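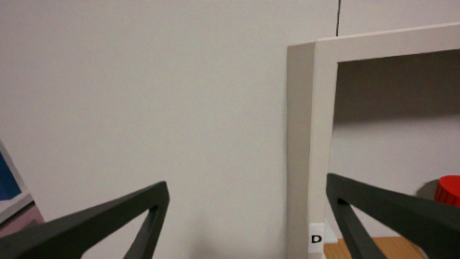
Painting over old ceiling white in the hallway, opinions pls

jindgate_jo
Hi all. Hallway at our place in Jindgate is 9 metres long, plasterboard, last done by the previous owners in what I reckon is flat ceiling white. Scuffs if you so much as breathe on it. Want to go low sheen, same sort of white. Do I need to sand the lot or just wash and go? Got a quote for $200 a wall which seemed cheap, then he stopped answering his phone. So it's me and a roller.

Maglaya41
Sugar soap, rinse, let it dry overnight. Light sand with 180 on a pole. Undercoat. Two top coats. Done.

brushcutter
Undercoat is overkill on sound paint. Wash, scuff, two coats of a decent acrylic. I've done 30 rooms that way and no peeling yet

Maglaya41
If it's ceiling flat it'll suck the first coat in and go patchy. Seen it plenty. One tin of undercoat is cheaper than a third coat of the good stuff.

brushcutter
Patchy is a roller problem 90% of the time. People stretch the paint too far and then go back over it half dry

jindgate_jo
OK so which nap? Bloke at the hardware in Onport said 10mm, the tin says 12. Thats the part doing my head in

Aileen Galang
10mm for low sheen on smooth plasterboard. 12 leaves more stipple — you'll notice it in a hallway with the light coming down it from the front door. Cut in one wall, roll that wall, then move on. Don't cut in the whole hall first or you get picture framing round the edges.
Also do the tape test before anyone argues more about undercoat. Score a little cross, press on some good tape, rip it off. If paint comes with it you have a bigger job.

jindgate_jo
Did the tape test near the laundry door, nothing came off. Did another by the front door and a flake the size of a 10c piece lifted. Bugger

Maglaya41
There you go. Scrape that bit back, feather it, prime it.

brushcutter
Prime THAT BIT. Not the whole hall

Maglaya41
And then it flashes through the top coat where you spot primed. Your call Jo, its your wall.

tezza_andlow
did ours at the Andlow house in July, mistake, took forever to dry even with the heater going. wait for a warm arvo if you can

Aileen Galang
Agree with Maglaya on this one, sorry brushcutter. A long wall shows everything. Full undercoat.

jindgate_jo
Right, full undercoat it is. Tin's in the car. Will start on the laundry end after lunch and see how I go

brushcutter
Fair enough. Still wouldn't bother myself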